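Vinyl pressing sounds muffled on one side, is this the record or my setup?

Posted June 22, 2025 in Records and Turntables
Asked by fodar_listener

I picked up the Trorlow album on vinyl after streaming it since November. Side A sounds fine. Side B is dull, like someone put a blanket over the speakers, and the last song has a lot of hiss on the S sounds. I have played it on two different days with the same result. Other records sound normal on my turntable, but most of those are older and have shorter sides.

I have cleaned the record with a carbon brush and checked the needle for fluff. The needle has maybe a year of use on it. I paid 27 dollars for the album and the shop has a short return window, so I would like to know if an exchange is worth the trip. Also, should I be using a cloth on it or only the brush?

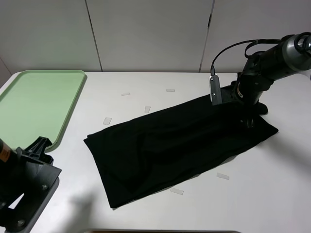

Black cloth, folded lengthwise

Agnes Fjeld
Member, 1210 posts

Look at how long each side is before you blame the copy. I have the same album. Side A has four songs and side B has six, and side B is several minutes longer. When more music has to fit on a side, the grooves are cut closer together and usually at a lower level, so you turn it up and hear more surface noise. The bass often gets trimmed too.

The hiss on the last song is a separate problem. Near the label the groove passes under the needle more slowly, and the high notes are harder to trace. A worn needle or one that is slightly out of line will show it there first. Print a free alignment guide, set the cartridge with it, and check the tracking force against the number in the cartridge manual.

My copy is a bit quiet on side B but I would not call it muffled. If yours still sounds dull after you check the alignment, exchange it.

On cleaning, the brush is fine before each play. Use a cloth only with record cleaning fluid, and wipe along the grooves, never across them. Fold it so you have a clean face to turn to, and don't press hard.
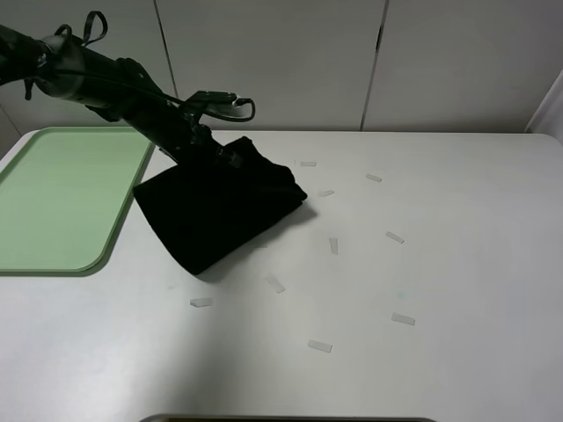
The same kind of cloth, folded at a slant

Kam-wah Ng
Member, 80 posts

Agree about the long side. Does the Chien record do it too? Same label and it also has a packed second side. If that one plays clean, your needle is probably OK.

I would take it back anyway. They exchanged mine without any fuss and the second copy was better, though I didn't compare them closely.

zemeneo
Member, 124 posts

just stream it, the mix is muddy everywhere. the first album was better

fodar_listener
Follow-up from original poster

Thanks. I set the cartridge again with a printed guide and it was off by a small amount. The hiss on the last song is mostly gone. Side B is still duller than side A, so I am going to exchange it this week. I don't own the Chien record but a friend does and I will try to borrow it.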